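휴대형 그리퍼 손가락이 닫힐 때 좌우가 어긋납니다

Chinyere Ekpo
11월에 작성 · 공용 작업실 / 로봇 제작

공용 작업실에서 손에 쥐고 쓰는 2지 평행 그리퍼를 만들고 있습니다. 손가락은 검은색 PETG로 출력했고, 서보 하나로 랙과 피니언을 돌려 양쪽을 동시에 움직입니다. 최대 개구 폭은 44 mm로 잡았습니다.

문제는 닫힐 때입니다. 폭 12 mm짜리 알루미늄 각재를 물리면 왼쪽 손가락 접촉면이 먼저 닿고, 오른쪽은 위쪽 모서리만 닿은 채 아래가 뜹니다. 힘을 더 주면 각재가 손가락 안에서 돌아갑니다. 빈 상태로 완전히 닫으면 접촉면 위쪽은 붙는데 아래쪽에 종이가 들어갑니다.

지금까지 해 본 것은 다음과 같습니다.
손가락을 채움률 38%로 다시 출력함. 차이 없음.
손가락 고정 나사를 풀었다가 다시 조임. 조일 때마다 어긋나는 정도가 조금 달라짐.
서보 혼을 한 칸 옮겨 끼움. 닫히는 위치만 바뀌고 기울기는 그대로.

가이드는 Frandsen 선형 레일이고 제어 보드는 Birholm입니다. 펌웨어는 전류 제한만 걸어 둔 상태입니다. 손가락 형상을 고쳐야 하는지, 레일 쪽을 의심해야 하는지 판단이 서지 않습니다.

Ibrahim Oyewole
채택됨

증상이 두 가지 섞여 있습니다. 나눠서 보십시오.

첫째, 한쪽이 먼저 닿는 것. 랙 두 개의 물림 위치가 이 하나만큼 어긋났거나 물체가 중심에 놓이지 않은 경우입니다. 손으로 쥐는 방식이면 후자는 늘 생깁니다. 완전히 열고 본체 중심선에서 양쪽 접촉면까지 거리를 각각 재 보십시오. 두 값이 다르면 랙을 다시 물려야 합니다. 펌웨어로는 못 고칩니다. 서보가 하나이므로 좌우 차이는 기구에 고정되어 있습니다.

둘째, 접촉면이 평행하지 않은 것. 나사를 다시 조일 때마다 기울기가 달라진다고 하셨으니 손가락과 브래킷의 결합부가 유력합니다. 나사 구멍 여유만으로 위치를 잡고 있다면 조이는 순서에 따라 각도가 바뀝니다. 처리 순서는 이렇습니다.

1. 손가락을 떼고 브래킷 안착면을 평평한 판 위의 사포에 문질러 출력 자국을 없앤다.
2. 나사 두 개 중 하나를 3 mm 맞춤핀으로 바꾸거나, 핀 구멍을 따로 낸다. 구멍은 작게 출력하고 리머로 넓힌다.
3. 두 접촉면 사이에 평행 블록을 끼우고 그리퍼를 가볍게 닫은 상태에서 나사를 조인다. 한쪽씩 번갈아 조금씩.
4. 블록을 빼고 완전히 닫아 종이로 다시 확인한다.

그래도 아래가 뜨면 하중에서 손가락이 벌어지는 것입니다. 이 경우 접촉면에 반대 방향으로 0.5도 정도 기울기를 주면 됩니다. 채움률보다는 외벽 수가 더 영향을 줍니다. 저는 외벽 5줄로 출력합니다.

Frandsen 레일은 마지막에 의심하십시오. 캐리지를 손으로 비틀어 보아 유격이 느껴지지 않으면 원인이 아닙니다.

Amarachi Ajayi

저도 비슷했는데 실리콘 패드 붙이니까 해결됐습니다. 두꺼운 걸로 붙이세요. 서보도 싼 거면 바꾸는 게 좋습니다. Vosurach 것이 괜찮았습니다.

댓글
Ibrahim Oyewole: 패드는 평행 오차를 가릴 뿐입니다. 얇은 물체를 집을 때 다시 나타납니다. 패드는 정렬이 끝난 뒤에 붙이십시오.
Amarachi Ajayi: 저는 두꺼운 물체만 집어서 문제없었습니다.

Ifeoma Ibrahim

Ibrahim Oyewole 님 답변에 측정 방법만 보탭니다. 출력물 접촉면은 그 자체가 휘어 있는 경우가 많으므로 자를 대고 빛이 새는지부터 보십시오. 면이 휘었으면 정렬을 아무리 해도 종이가 들어갑니다. 출력 방향은 접촉면이 베드에 닿게 두는 편이 낫습니다. 다만 서포트가 늘어나고 나사 구멍 정밀도가 떨어지므로 구멍은 드릴로 다시 뚫어야 합니다.

기울기는 각도기로 재지 말고 틈새 게이지로 재십시오. 접촉면 위와 아래의 틈을 재서 차이를 면 높이로 나누면 됩니다. 잰 값은 조이기 전과 후를 따로 적어 두십시오.

댓글
Chinyere Ekpo: 자를 대 보니 오른쪽 면은 곧고 왼쪽 면 가운데가 약간 들어가 있습니다. 왼쪽만 다시 출력하겠습니다.

Chinyere Ekpo
경과 추가

왼쪽 손가락을 다시 출력했고 브래킷 안착면도 사포로 다듬었습니다. 중심선에서 잰 거리는 좌우가 달랐고, 랙을 한 이 옮겨 물리니 맞았습니다. 맞춤핀은 아직 넣지 못했습니다. 핀을 손가락 윗면에서 수직으로 넣을 생각인데, 왼쪽은 윗면 가장자리를 따라 작은 둥근 나사 구멍이 먼 쪽 위 모서리와 앞쪽 아래 모서리 근처에 하나씩 있어서 그 사이에 핀 자리를 내면 벽이 얼마나 남는지 먼저 계산해야 합니다. 윗면이 경사져 있어 드릴 날이 미끄러질 것 같으므로 모델에 평평한 자리를 파 두고 출력하려고 합니다. 경사면에 바로 뚫어 본 분이 있으면 지그를 어떻게 잡았는지 알려 주십시오.
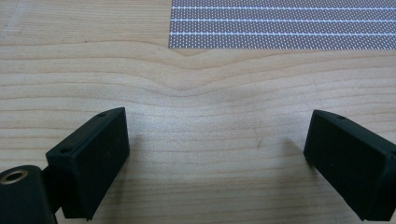
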